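NOTICE TO THE HEIRS OF THE SKANDONNESS READING ROOM

A short story by Maarja Kütt

The Office of Deposits at Cotby presents its compliments to the family of the late Wycliffe Obura and regrets the delay in answering their letter. The letter asked what became of the tide.

Mr. Obura served as Keeper of the Skandonness Reading Room until his retirement. Under the terms of his appointment he was required to record each high water in the register, sign the entry, and lock the register away by nightfall. He did so without a gap. On the night he retired he signed the last line, wrote beneath it "held over until called for," and went home by the upper road.

There was no high water the next morning. There was none that evening. The harbor at Skandonness stood at half level for 354 days, and the boats of the Brolletti family sat on the mud with their ropes slack.

The Office sent two inspectors. The first, Remo Hubmann, measured the harbor and found it correct in every respect but depth. The second, Adaeze Nwankwo, asked to see the register. She read it from the first page to the last, which took her most of November, and reported that the tide had not been lost. It had been deposited. Mr. Obura had entered it properly, and the Office was bound to return it only to the person who presented the matching slip.

Mr. Obura, when visited, was courteous but could not help. He believed he had put the slip in a drawer. He had lived in five houses and owned a great many drawers.

The search passed to his grandson, Orlando Chávez, who wrote to the Office every week in a careful hand. His letters are kept under Wyss, after the clerk who opened them.
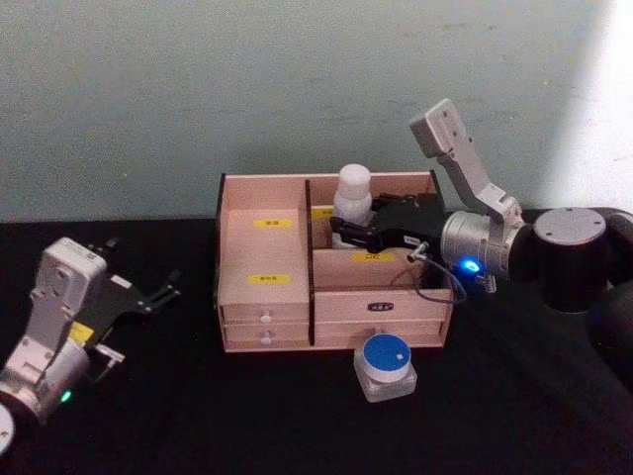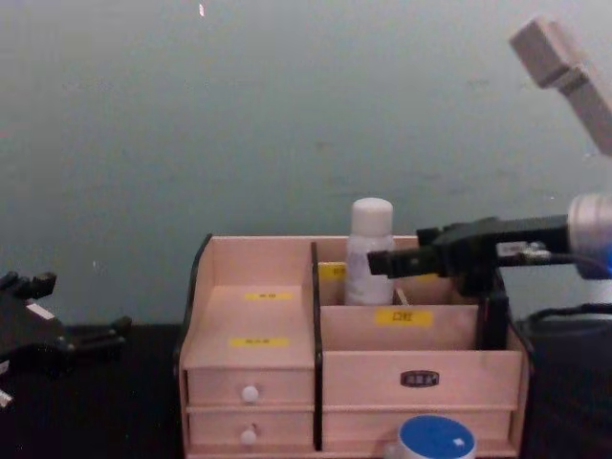

The desk organizer, with its drawers and its yellow labels. 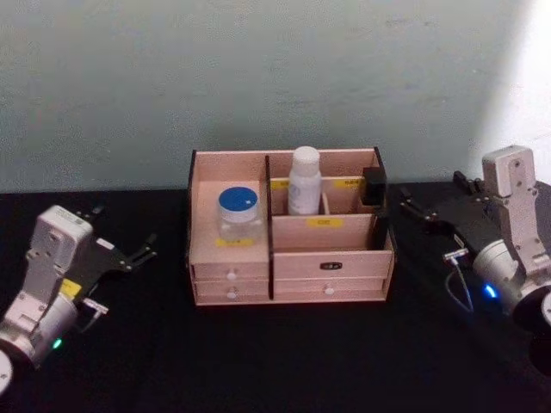
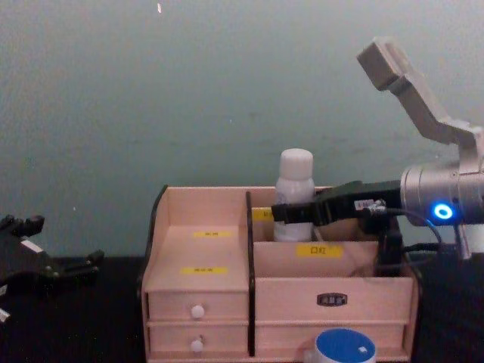
The slip was found on a Friday, folded inside a book of stamps. It said, in full, "One tide, rising." Mr. Chávez carried it to the counter at Cotby and was asked to sign in two places. He asked whether there was a fee. There was a fee, and he paid it.

By the time he reached Skandonness the Brolletti boats were afloat. Several residents had come down to the wall in their coats. The water was brown and very cold, and it carried a quantity of leaves from the previous year.

The Office wishes to state that the deposit was returned in the condition in which it was received. Claims for interest cannot be considered. The family has asked whether Mr. Obura may be told, and the Office has no objection, provided that he is also asked for the key to the register — it remains outstanding.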